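Lavwood Work Table, Cream Top

July 19, 2020
By the Esthorpe Furnishings Desk

The Lavwood is a plain rectangular work table supplied by Esthorpe to schools, libraries, repair rooms and shared offices. It is sold singly or in matched sets and is intended for rooms in which the furniture is moved often and the layout changes from one session to the next. The current version replaces the Cisa table, which was withdrawn from the catalog in June.

The top has square, straight sides so that two tables may be set edge to edge and used as one surface. No clips or brackets are supplied for this purpose. A thin seam remains visible where the tables meet. Customers who write or draw across the full width are advised to place a mat or a large sheet of board over the seam.

Finish

The standard finish is a smooth, pale cream. It was selected for general handling work, in which small dark items such as cables, adapters and hand tools must be found quickly on the surface. Light finishes show dust and specks sooner than dark ones, and institutions that prefer a surface needing less frequent wiping may order the Boychuk gray at the same price. Both finishes are cleaned with a soft cloth and mild soap. Scouring powders should not be used, and marker ink should be wiped away on the day it is made.

Load and use

Each table carries up to 40 kilograms, spread evenly over the top. The table is not a step or a seat. When a pair is in use, heavy items should be placed wholly on one table or the other and should not rest across the seam. Before a pair is moved, the tables must be separated and carried one at a time by 2 persons.

Arrangement

For sorting, packing and light assembly, Esthorpe recommends that a pair be placed with the rear table toward the wall. Bags and materials may be kept on the rear table and the front table used for the task in hand.
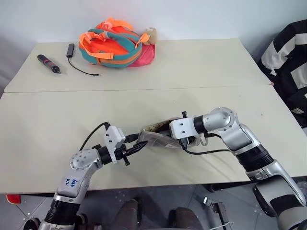
Two cream tables set edge to edge, with a backpack, a small plush toy and a black adapter on the rear table.

Ordering

The Lavwood is listed under order number 716 in cream. Orders for 16 tables or more are delivered to the room and unpacked; smaller orders are delivered to the building entrance. Sets intended for use in pairs should be ordered together so that the tops are matched for shade. Replacement tops are available separately for both finishes. Requests for a finish sample should state the name of the institution and a delivery address.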